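Skisis 2 is out: notes from the control software group

Dear readers, this month our part of the newsletter is a bit longer than usual. The new version of Skisis, our motion planning layer, is now on the main branch, and several of you asked what is different from the old one.

The short answer is the way the planner and the perception module talk to each other. Before, Sandhu (the perception side) sent one list of objects at the start of a task, and Skisis planned the whole motion from this list. When a plate moved a little during the task, the list was already old. Now Sandhu sends a new estimate every 200 milliseconds, and Skisis decides if the difference is big enough to plan again. If the change is small, it only corrects the last part of the path.

Plates in a wire rack are our main test for this. They overlap strongly, so the camera gets only a thin curved piece of rim for most of them, and the segmentation has to decide where one plate ends and the next begins. Different colors help a lot. Thin metal wire does not help at all, and for a long time our depth filter treated the rack as noise and removed it from the collision map. The planner was then very happy to go through it.

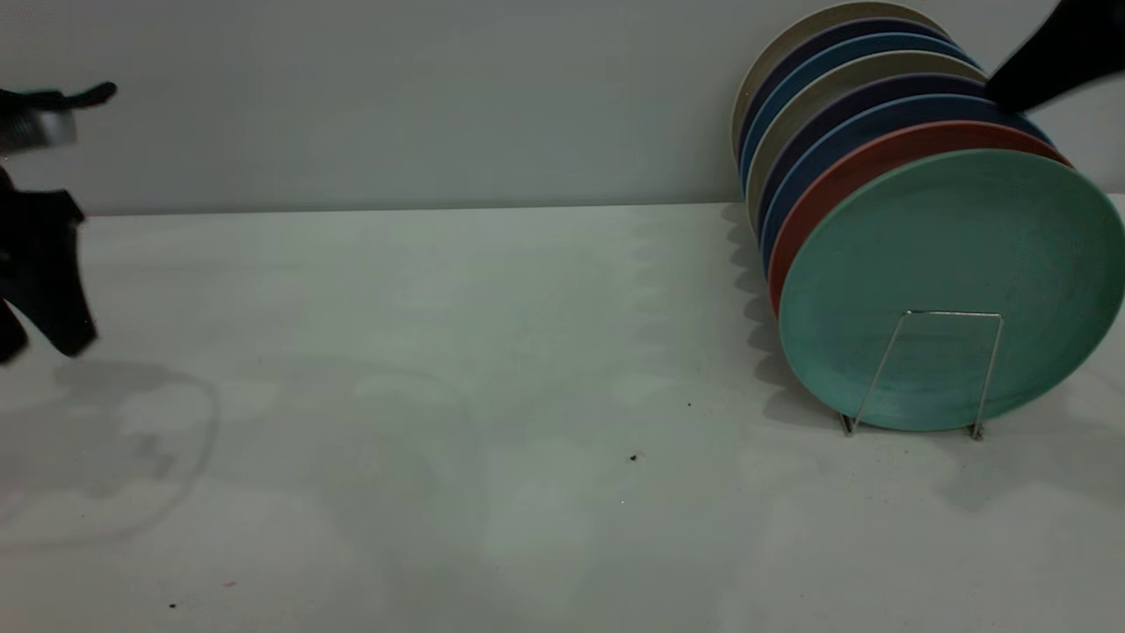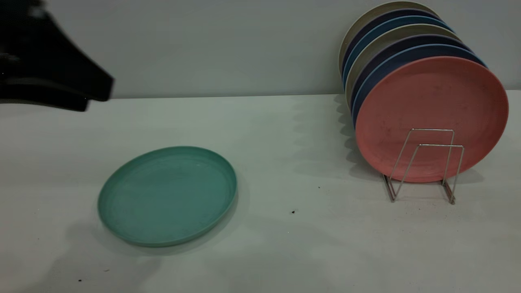 Eight plates are upright in the rack in the first picture; in the second there are seven, and a teal-green one is flat on the table.

For the rack we now use a fixed model in the collision map, which is placed by fitting it to the wire pixels in the color image. It is less general, but it is stable. The person who sets up the task must choose the rack model in the Erkari configuration tool, under "static objects". Please do not forget this step. Without it the software gives only a warning and continues, and we want to change this to an error in the next release.

Two smaller points. The speed limit near static objects is now a parameter and not a constant in the code. Also, the replay tool can load logs of up to 1000 planning cycles without closing itself, which was a common complaint. Old Vosetti log files can still be opened, but the replan events are missing in them, so the timeline will look emptier than you expect.

One question came to us more than once in the last weeks.

Why does the planner not make a completely new plan each time a new estimate arrives?

A full plan takes roughly 200 milliseconds on our control computer, the same time as the gap between two estimates. If we did it every time, the arm would always follow a plan made for old data, and the path could jump between two solutions that are almost equally good. Correcting the end of the path is much cheaper and keeps the motion smooth. A full plan is made when an object has moved more than the tolerance in the task file, or when the current path is no longer free.

The migration guide is in the usual documentation folder. If your task file does not load after the update, send it to us together with the log.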